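How to Do a Stock Count in a Small Storeroom

Stockroom basics, part of the Kutbridge Small Shops guide

A full count once a year is enough for most small shops. Ours is in July, when sales are slow. The method below works for a single storeroom and a shop floor of modest size. If you keep stock at more than one address, count each address as its own job and add the totals at the end.

What you need

Clipboards and pencils
Printed count sheets, one per shelf section
Colored stickers or masking tape
Spare bins or boxes for damaged and unknown items
A calculator
Two people per section, if you can get them

Step 1. Pick a cutoff time

Choose a time when no stock will move. We use 6 p.m., after the doors are locked. Any delivery that arrives after the cutoff stays sealed and goes to one side with a note on it. Any order that has been paid for but not collected should be taken off the shelf before the count and marked "sold."

Write the cutoff time at the top of every sheet. If a question comes up a month later, you will want it there.

Step 2. Tidy first, count second

Do the tidying the day before. Put loose items back with their own kind, break down empty cartons, and turn labels to face out. Open any carton that has already been cut and check what is in it. Full, sealed cartons can be counted by the number on the label.

Don't start counting while you tidy. You will lose your place, and some shelves will get counted twice.

Step 3. Map the room

Draw the room on one sheet of paper and give each shelf section a letter and each shelf a number, starting from the top. Tape the same codes to the shelves. Floor bins get their own codes. At the Clesisbridge store the floor bins were left off the map one year, and the total came out 80 units short. It took most of a morning to find out why.

Step 4. Print the sheets

Each sheet needs these columns: shelf code, item name, item number, count, second count, notes. Leave out the quantity your records say you should have. A person who can see the expected number tends to write it down.

We keep our records in Zorkine, which will hide the quantity column when you print. In a plain spreadsheet, hide the column by hand before you send it to the printer.

Step 5. Count

Work from left to right and top to bottom. One person counts out loud and the other writes. Swap after each section.

Small items such as screws, beads or buttons can be weighed. Count out 100 pieces, weigh them, and divide by 100 to get the weight of one piece. Then weigh the whole lot without its container and divide by the weight of one piece. Check the scale with a second batch of 100 before you trust it.

When a shelf is finished, put a sticker on the edge. No sticker means it has not been done.

Step 6. Empty the floor bins last

Open-topped bins collect strays, so leave time for them. Take everything out, group it, count each group, and put it back. Anything that belongs on a shelf goes on the sheet under the bin's code and gets moved once the count is over. Damaged pieces go in a separate bin with a count of their own. Wipe out the bottom while you have the chance.
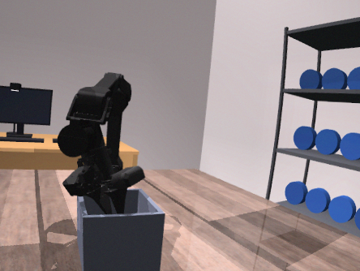 Step 7. Do a second count

Pick one line in 10 and have a different pair count it again. Fill in the second count column. If the two numbers match, move on. If they don't, both pairs go back to the shelf together and agree on a figure. When a sheet has more than two mismatches, recount the whole sheet.

Step 8. Enter the numbers and check the gaps

Type in the counts the next morning, when you are fresh. Compare them with your records and list every line that is off. Our last count came to 1,331 units, and most of the gaps were simple mix-ups, such as the short and long versions of the same Aliyu bracket swapped between shelves.

Look for these before you write anything off:

An item counted by the box on one sheet and by the piece on another
Returns put back on the shelf but not entered
Display pieces on the shop floor
A delivery entered twice

Adjust the records only after you have looked through the list. Keep the paper sheets with that year's accounts, and leave the shelf codes up for next time.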